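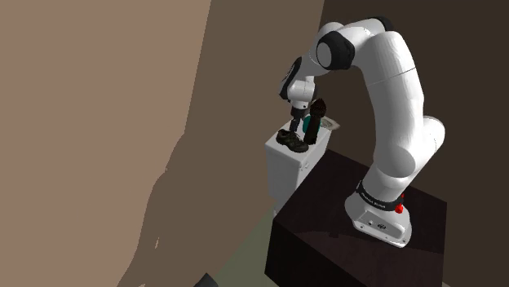 チケット番号:884
件名:交換留学生の成績取り込みで一部の学生だけ「該当者なし」になる
状態:解決済み
優先度:高
対象システム:Mirach(留学生管理)/成績取り込み機能
報告者:Consuelo Ponce(国際交流課)
担当:Boyang Tang(教務システム係)
関係者:Haiyan Su(国際交流課)、Jingyi Xue(認証基盤係)、Xiaoqing Cao(学部教務)

【報告内容】
Consuelo Ponce 9:12
Clatetti大学に派遣していた交換留学生の成績ファイルを先方から受け取り、Mirachの「派遣先成績の取り込み」から登録しました。ファイルには170名分の行がありますが、処理後の画面で29名が「該当者なし」になっています。残りの学生は正常に登録されたようです。
該当者なしになった学生をMirachの学生検索で氏名から引くと、全員出てきます。派遣プログラムの登録も済んでいて、派遣先もClatettiになっています。
単位認定の申請は成績が登録されていないと学生側の画面に申請ボタンが出ません。1月中に学部の審査に回す必要があるので、早めに見ていただけると助かります。
取り込みに使ったファイルと、結果画面から出力した一覧を添付しました。

環境:
・職員用端末、学内ネットワーク
・ブラウザは端末標準のもの
・前学期の取り込みではエラーなし

【対応記録】
Boyang Tang 9:40
受け付けました。添付を確認します。先に次の点を教えてください。
・取り込みは一度だけ実行しましたか。
・実行中に画面が止まったり、ログインし直したりしましたか。
・先方から届いたファイルをそのまま使いましたか。
それまで再実行は控えてください。正常に登録された学生の成績が二重になる可能性があります。

Consuelo Ponce 9:58
実行は一度だけです。
途中で画面がしばらく動かなくなり、その後Sullineのログイン画面に戻されました。ログインし直して取り込み履歴を開いたら「完了」になっていて、結果が見られました。
ファイルは先方の共有領域から落としたものです。列の順番がMirachの様式と違っていたので、こちらで並べ替えてから保存しています。

Boyang Tang 10:25
ログインが途中で切れた件が気になるので、Jingyi Xueさんを関係者に追加しました。取り込み中に認証が切れて、後ろのほうの行が処理されなかった可能性を先に調べます。
Xueさん、今朝のPonceさんのSullineのセッション履歴を見てもらえますか。

Jingyi Xue 11:03
確認しました。Sulline側では、操作がない状態が300秒続いたためセッションが終了しています。この値は先月の設定変更で短くしたもので、職員向けのサービス全部に適用されています。
Mirachは取り込み処理の間、Sullineに対して操作中であることを通知していません。画面を開いたまま待っていても、認証側からは無操作に見えます。
ただ、取り込み自体はMirachのサーバー側で動いているはずなので、ブラウザのログインが切れても止まらないと思います。そこはTangさんのほうで確認をお願いします。

Boyang Tang 11:47
サーバーの処理ログを見ました。
・取り込み処理は途中で止まらず、最後の行まで読んでいます。
・該当者なしの行はファイルの後半に固まっておらず、全体に散らばっています。
・再接続や再試行の記録はありません。
したがって、ログイン切れは今回の「該当者なし」の原因ではないと判断します。利用者には不便なので、別に扱います。

次に、学生の照合条件を見ています。取り込みでは本学の学籍番号だけで照合し、氏名は使っていません。氏名で検索して見つかることと、取り込みで見つからないことは両立します。

Boyang Tang 13:20
添付ファイルを確認したところ、該当者なしの行はすべて学籍番号の桁数が足りませんでした。先頭のゼロが落ちています。
本学の学籍番号は学部によって先頭の数字が違い、ゼロで始まるのは一部の学部だけです。正常に登録された学生には、ゼロで始まる番号の人がいません。
Ponceさん、列を並べ替えたときに表計算ソフトでファイルを直接開いて上書き保存していませんか。その場合、学籍番号が数値として扱われ、先頭のゼロが消えます。先方から届いた元のファイルが残っていれば、そちらも添付してください。

Consuelo Ponce 13:41
はい、表計算ソフトで開いて、列を移動して上書き保存しました。前学期は先方の列の並びがMirachと同じだったので、届いたものをそのまま取り込んでいます。
元のファイルは手元で上書きしてしまいましたが、共有領域にはまだあるはずです。落とし直して添付します。

Consuelo Ponce 13:55
添付しました。今回は開いていません。

Boyang Tang 14:18
元のファイルをテキストとして開き、学籍番号が正しい桁数で入っていることを確認しました。先方のデータに問題はありません。
念のため、登録済みの学生についても、上書き後のファイルと元のファイルで科目コードと評価を突き合わせています。科目コードにもゼロで始まるものがあるためです。

Boyang Tang 15:02
突き合わせの結果です。
科目コードは英字で始まるものと数字で始まるものが混在していますが、今回の派遣生の履修科目では、ゼロで始まる科目コードは使われていませんでした。評価の欄、単位数の欄にも差はありません。登録済みの成績はそのままで問題ありません。

該当者なしの学生だけを抜き出したファイルをこちらで作りました。学籍番号は元のファイルの値です。検証環境で取り込み、全員が照合されることを確認しています。
本番で実行する前に、学部側で単位認定の受付が動いていないか確認したいので、Xiaoqing Caoさんを追加しました。

Xiaoqing Cao 15:30
学部教務のCaoです。すでに成績が登録された学生からは、今朝から申請が入り始めています。受付はそのままで構いません。今回追加になる学生の分は、登録が終わってから申請が来れば通常どおり処理できます。
一点だけ確認です。該当者なしの学生のうち、今朝窓口に「申請ボタンが出ない」と問い合わせに来た人がいて、紙の申請書を渡しました。後からボタンが出ると、紙と画面の両方で申請が来るかもしれません。どうすればよいですか。

Haiyan Su 15:44
国際交流課のSuです。紙の申請書はまだこちらに回っていません。窓口で渡した学生の学籍番号を教えてもらえれば、画面から申請するように本人へ連絡します。紙は提出不要とします。

Xiaoqing Cao 15:52
了解しました。学籍番号は課内の共有フォルダに置きました。チケットには書かないでおきます。

Boyang Tang 16:10
これから本番で取り込みを実行します。処理中は派遣先成績の画面を操作しないでください。学生側の画面は通常どおり使えます。

Boyang Tang 16:26
取り込みが終わりました。29名全員が登録済みになっています。該当者なしは出ていません。
Ponceさん、何人か選んで学生詳細の「派遣先成績」タブを見ていただき、科目と評価が表示されるか確認をお願いします。

Consuelo Ponce 16:48
学部が偏らないように選んで確認しました。科目、評価、単位数とも元のファイルと一致しています。学生画面の代理表示でも、単位認定の申請ボタンが出ていました。

Haiyan Su 17:05
影響のあった学生に、申請ができるようになったことをメールで知らせました。英語と日本語を併記しています。紙の申請書を受け取った学生には別の文面で送りました。
もう一件、質問です。派遣奨学金の管理で使っているShenにも、Mirachから取得単位数が渡っていると思います。今日の昼の連携で、成績なしのまま渡ってしまっていませんか。取得単位が基準に届かないと、継続支給の対象から外れる扱いになっています。

Boyang Tang 17:22
Shenへの連携は一日一回、昼に動いています。今日の分では、該当の学生は成績が未登録の状態で渡っています。Shen側では「未確定」として受け取るだけで、支給の判定はまだ行われていません。明日の昼の連携で正しい単位数に更新されます。更新後に確認して、ここに書きます。それまでチケットは開けておきます。

(翌日)

Boyang Tang 12:35
Shenへの連携結果を確認しました。該当の学生全員が「確定」に変わり、取得単位数も入っています。

Haiyan Su 13:10
こちらでもShenの画面で確認しました。奨学金の判定は予定どおり進めます。

【原因】
派遣先から受け取ったCSVファイルを表計算ソフトで直接開いて上書き保存したため、学籍番号の先頭のゼロが失われた。Mirachの取り込みは学籍番号の完全一致で照合するので、ゼロで始まる学籍番号の学生が「該当者なし」になった。
取り込み中にSullineのログインが切れた現象は同時に起きていたが、今回の登録漏れとは無関係。

【実施した対応】
・元のファイルから該当学生の行を抜き出し、追加で取り込み
・登録済み学生の成績を元のファイルと照合(差異なし)
・学生への連絡、紙の申請書の取り扱いを整理
・Shenへの連携結果を確認

【列の並びが違うファイルを受け取ったときの手順(当面)】
1. 届いたファイルは別名で複製し、元のファイルには手を加えない。
2. 複製をダブルクリックで開かない。表計算ソフトを先に起動し、データの読み込み機能からファイルを指定する。
3. 読み込みの設定で、学籍番号と科目コードの列を「文字列」にする。
4. 列を並べ替え、CSVとして保存する。
5. 保存後の確認はテキストエディタで行う。表計算ソフトで開き直して上書きすると、またゼロが落ちる。
6. Mirachで取り込む。途中でログイン画面に戻された場合も再実行はせず、ログインし直して取り込み履歴を見る。

並べ替えに自信がないときは、元のファイルを教務システム係に送ってもらえればこちらで変換します。

【残件】
・取り込み前に学籍番号の桁数を検査し、足りない行があれば処理を始めずに警告を出す。担当Tang。Mirachの次回改修に入れる。
・取り込み中にSullineのセッションが切れないようにする。担当Xue、Tang。別チケットで対応。設定値を元に戻す案もあるが、他のサービスにも影響するため、Mirach側から通知を送る方法を先に検討する。
・Clatettiに対し、列の並びを前学期の様式に戻せるか問い合わせる。担当Ponce。

Consuelo Ponce 14:02
Clatettiの担当部署から返事が来ました。先方の成績システムの更新で出力の列順が変わっていて、大学ごとに変えることはできないそうです。受け入れ生の分も次の学期から同じ形式になるとのことでした。

Boyang Tang 14:20
では、Mirachの取り込み画面で列の対応を指定できるようにする件を改修の要望に追加します。改修までは上の手順か、こちらでの変換で対応してください。
このチケットは解決済みにします。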